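Unier Countertop Yogurt Maker
Section 4: Your First Batch

Now for the fun part! If you have washed the inner pot and lid as described in Section 3, you are ready to make yogurt, and the first batch is easier than most people expect.

What you need

Whole milk, enough to reach the upper line in the inner pot
5 tablespoons of plain yogurt with live cultures (check the label)
A saucepan, a kitchen thermometer and a mixing bowl

Heating and cooling the milk

1. Pour the milk into the saucepan and warm it over medium heat until it reaches 195°F. Stir often, scraping the bottom as you go.
2. Take the pan off the heat and let it stand until the milk drops to 110°F. A skin may form on top. Lift it off with a spoon, or whisk it back in if you like a richer yogurt (we do!).
3. Put the starter yogurt in the mixing bowl and add a ladle of the cooled milk. Whisk until there are no lumps.

CAUTION: Do not add the starter while the milk is above 130°F. Milk that hot will kill the cultures and you will end up with a pot of warm milk.
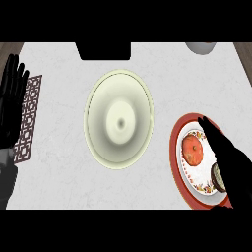
4. Pour the starter mixture and the rest of the milk into the inner pot. Stir gently, up and down as well as around, so the cultures spread all the way through.
5. Set the pot in the base, put on the lid and press START. The green light comes on and stays on.
6. Leave it for 8 hours. Please don't move the base or peek under the lid, however tempting it gets!

Note: A longer run gives a tangier yogurt. Try 10 hours once you know how the basic batch tastes.

Chilling

7. When the beeper sounds, press STOP and unplug the base. Lift out the pot with both hands.
8. Chill the covered pot in the refrigerator for 4 hours before you stir or serve.

Note: Clear liquid on top is whey. Pour it off for a thicker yogurt, or stir it back in. It's also wonderful in pancake batter.

CAUTION: Never put the base in water. Wipe it with a damp cloth after it has cooled.

Save a few spoonfuls in a clean jar and you have the starter for your next batch. For fruit and honey flavors, go to Section 5.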